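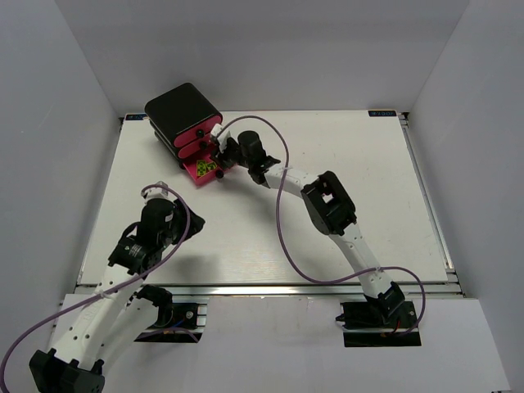
Die Wahrnehmbarkeit von Gebrauchsspuren hängt neben der Tiefe der Schädigung vor allem vom Helligkeitskontrast zwischen Spur und Umgebung ab. In der Abnahmepraxis werden beide Größen selten getrennt erfasst, so dass matte und glänzende Flächen mit identischer Ritztiefe unterschiedlich eingestuft werden. Auf hellen Untergründen überwiegen schwache Schlieren und feine Markierungen, wie sie auch die leicht verschrammte weiße Tischplatte zeigt; sie heben sich nur wenig vom Grund ab und werden je nach Betrachtungswinkel übersehen. Für die vorliegende Untersuchung wurden solche Spuren der Klasse W1 zugeordnet, sofern kein durchgehender Riss der Deckschicht erkennbar war.

### 3.2 Beurteilungsverfahren

Beurteilt wurden beschichtete Platten aus den Serien Norunon (weiß, seidenmatt) und Borkia (schwarz, matt). Die Platten lagen waagerecht auf einer neutralgrauen Unterlage und wurden bei einer Beleuchtungsstärke von 800 lx betrachtet. Der Betrachtungsabstand betrug 40 cm. Die Urteilenden vergaben je Spur eine Stufe zwischen null (nicht sichtbar) und fünf (auffällig); Zwischenstufen waren nicht zulässig. Insgesamt gingen 3437 Einzelurteile in die Auswertung ein, davon 1742 zur Serie Norunon. Urteile, die nach Ablauf der Betrachtungszeit abgegeben wurden, blieben unberücksichtigt.

Die Spuren wurden mit dem Ritzgerät Pirihi bei konstanter Auflagekraft erzeugt. Eine zweite Gruppe von Platten stammte aus dem laufenden Betrieb am Standort Wurkus und wies Spuren unbekannter Entstehung auf. Beide Gruppen wurden getrennt ausgewertet, da die Ritztiefe in der zweiten Gruppe nur nachträglich bestimmt werden konnte.

### 3.3 Dunkle Untergründe

Bei der Serie Borkia lag der Median der Urteile durchgängig über dem der weißen Serie. Der Unterschied ist bei geringer Ritztiefe am größten und nimmt mit zunehmender Tiefe ab. Zurückgeführt wird er auf die Streuung an den aufgeworfenen Ritzflanken, die auf mattem Schwarz als helle Linie erscheint (Abb. 3).
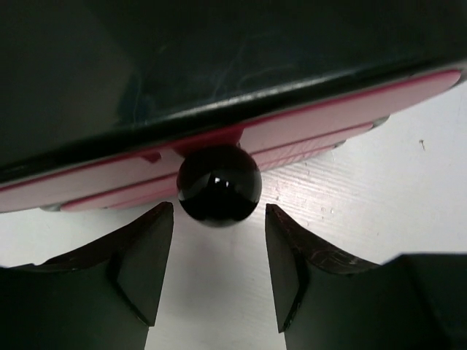
**Abb. 3:** Feine, hellere Kratzer und Schleifspuren auf mattschwarzem Material. Die schwarze Kugel im selben Bild glänzt.

Für glänzende dunkle Flächen lässt sich der Befund nicht ohne Weiteres übernehmen. Spiegelnde Reflexe überlagern dort die Streuung an den Flanken, und die Urteile streuen stärker. Ein Korrekturfaktor wurde nicht angesetzt.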